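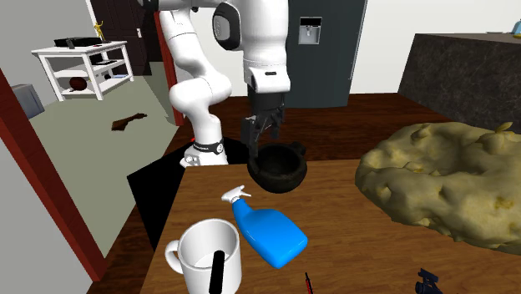

## 4. Recording demos in the kitchen scene

Read section 3 first if the teleop controller isn't paired yet. Everything below assumes Drorkar is running and the arm is already loaded.

Target for this task: 200 good episodes. Failed ones don't count but keep them, see 4.3.

### 4.1 Before you record

1. Open the task list, pick `pot_pick`. Wait for the scene to finish loading. Textures come in last.
2. Hit **Shuffle**. Pot, mug and spray bottle get new spots each time. A bottle lying on its side is fine, leave it.
3. Check that nothing is sunk into the table. If it is, shuffle again.
4. Set the episode cap to 500 steps. Default is too short for slow drivers.
5. Type your initials in the operator field. Blank field = episode gets dropped at upload.

**Note:** the big beige lump stays on the right side of the table. It's an obstacle and it does collide. Don't delete it from the object tree, Farzad has to rebuild the whole set if you do.

### 4.2 Recording

1. Home the arm. Gripper open.
2. Press **R** to start. Red dot in the toolbar.
3. Bring the gripper over the pot, fingers pointing down, and stop just above the rim.
4. Line up so one finger will go inside the wall and one outside. Rotate the wrist if you need to. Small moves.
5. Lower, close, wait for the contact light.
6. Lift straight up until the height bar goes green. Hold 30 steps.
7. Press **R** again to stop. Mark **Good** or **Fail** right away, you wont remember later.

Going for a side handle insted of the rim is OK. Tag it `handle`. We want both kinds.

> **CAUTION:** Don't drag the pot sideways into the mug. The stick in the mug catches on the fingers and the solver blows up. If objects start shaking, stop, mark Fail, reload the scene. Do not just hit Shuffle.

> **CAUTION:** No pausing mid-episode. Pause writes duplicate frames and the trainer reads them as "stand still".

### 4.3 Good or fail?

- Pot lifted and held: Good.
- Lifted, slipped, grabbed again, held: Good, tag `recovery`. These are worth a lot.
- Knocked over the mug but got the pot: Fail.
- Arm touched the lump: Fail, even a light brush.
- Cap ran out: Fail.

Vary your approach. Come in from the left sometimes, from high up sometimes. Suqin threw out most of the first batch, every path was the same and the policy only worked from one start pose.

### 4.4 Upload

1. Close the recorder first. Uploading with it open truncates the last file.
2. Run `push_demos --task pot_pick`
3. Look for `upload complete` in the log. A yellow line about thumbnails can be ignored.
4. Error 101 means the operator field was empty. Fill it in under **Edit batch**, push again.

Problems with the controller go to Jhosep, anything about tags or labels to Suqin. Drawer tasks are in section 5, different cap, dont reuse the one from 4.1.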